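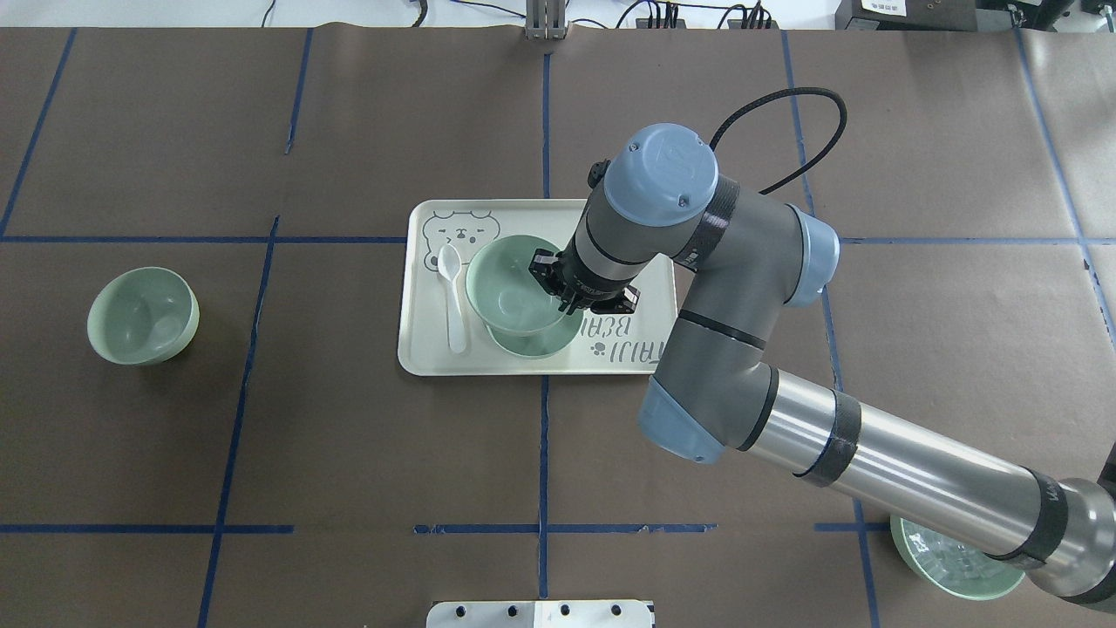 Last time we got as far as closing the gripper on something, and a lot of you came up afterward to ask why the planner cares so much about what happens next. So this handout is mostly about that gap, the part between "I have the object" and "I'm moving freely again." In Rikis (our task planner, for anyone who joined in August) that gap is its own state, called HOLD_LOCAL, and it has stricter rules than free motion. Think about a bowl held near the rim with a spoon lying right next to it on the same tray. The arm model knows where every link is, and the collision checker is happy with the wrist, and you can still knock the spoon across the tray because the checker has no idea the bowl is now part of the robot!

So, attach the object. When the gripper closes, you take the bowl's mesh out of the world and hang it on the tool link, with the grasp transform you measured at that moment (measured, please — not the one you planned). Everyone forgets this once. I forgot it for most of a semester.

Now the tricky bit. A bowl held on one side of its rim doesn't have to stay level, it can tip a little as it comes up, and then your attached mesh is wrong by a few degrees. You have two options in Rikis. You can re-estimate the pose after the lift, or you can pad the mesh and live with it. We pad by 10 mm for the homework. It's crude but it runs fast, and Siiri Pētersons has a nice set of plots on the course page showing what you lose by doing it (mainly tight placements next to other dishes).

A word about regions. If your table has tape lines on it, it's very tempting to let perception find them and use them as boundaries. Go ahead and try it, but tape is wavy and frays and a line finder will happily give you back five short segments where you wanted one long one. I'd fit the lines once, save them in the Godley config file, and only check them at startup. Same goes for printing on a tray. Our segmenter, Miettinen, loves to call a dark cartoon outline an object, so look at your depth channel before you believe it. Flat things with no height are ink.

For the homework:

Load the Lurard log bundle. There are 51 grasps in it.

Run the planner with attachment off, then on, and save both collision reports.

Pick 2 grasps where the reports disagree and write a paragraph on each. I want to know which link or object was involved and at what point in the lift.

If the planner times out, raise the limit to 9 seconds before you email me. It's nearly always that.

Reading is the chapter on attached bodies, and you can skip the proof at the end. Next time is placing, so bring your reports along and we'll use them.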